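Folding by Hand, Two Grippers at a Time

Sartori sells one thing: a pair of hand-held grippers that a person uses to do ordinary chores, so that a robot arm can later be trained on the recording. The kit ships in a padded case from a workshop in Ratdale, and a small lab in Turnitz has been using it on laundry for 7 weeks. I spent 2 days there to find out whether it is worth the money.

The idea is simple enough. You hold a gripper in each hand and squeeze to close the fingers. A wide-angle camera rides on top and sees what the fingers see. There is no arm, no cart and no safety cage, and you can carry the whole thing into a bedroom and start working.

Gianni D'Amico runs the lab's household tasks. He picked denim early on because it is heavy, it holds a crease, and it gives the fingers a thick edge to grab. "If you can't fold jeans with it, you can't fold much," he said. Frayed hems and loose threads are left in the mix on purpose.

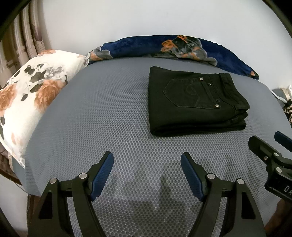
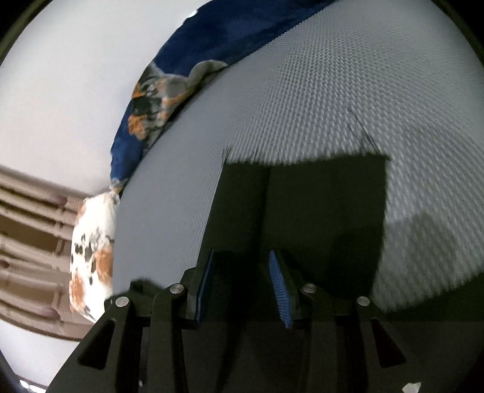 The linkage is the best part of the kit. Squeeze the handle and both fingers come in evenly, with no slop that I could feel, even on the lab's older set. The pads have enough give to pinch a single layer of cloth. Picking up one layer from a stack of four still took me several tries, and I did it more by feel than by sight.

Weight is the main complaint. After 30 minutes my wrists were sore, and D'Amico's people switch off well before that. Sartori offers a forearm brace as an extra. It helps, but it should come in the box.

The pads also wear. Nazareno Zanetti, who looks after the equipment, keeps a drawer of spares and changes them when cloth starts to slip. The swap is a short job with a small driver — the screws are easy to drop, so do it over a tray.

Software is where the kit falls behind. Omolia, the program that comes with it, lines up the video from both hands without much trouble, but sorting bad takes from good ones is slow. You open each clip, watch it, and tag it by hand. An update is promised for April. Zanetti has written his own script in the meantime and doesn't plan to give it up.

Support has been good. The lab sent back one gripper with a stiff trigger and had it again in 4 days, with a note listing the parts replaced.

A lab that already has people who can write code will get along fine with the kit as it stands. A smaller shop that needs the sorting done for it should wait for the update and ask Sartori for a trial set first. The company lends them for 2 weeks, and the buyer pays return shipping.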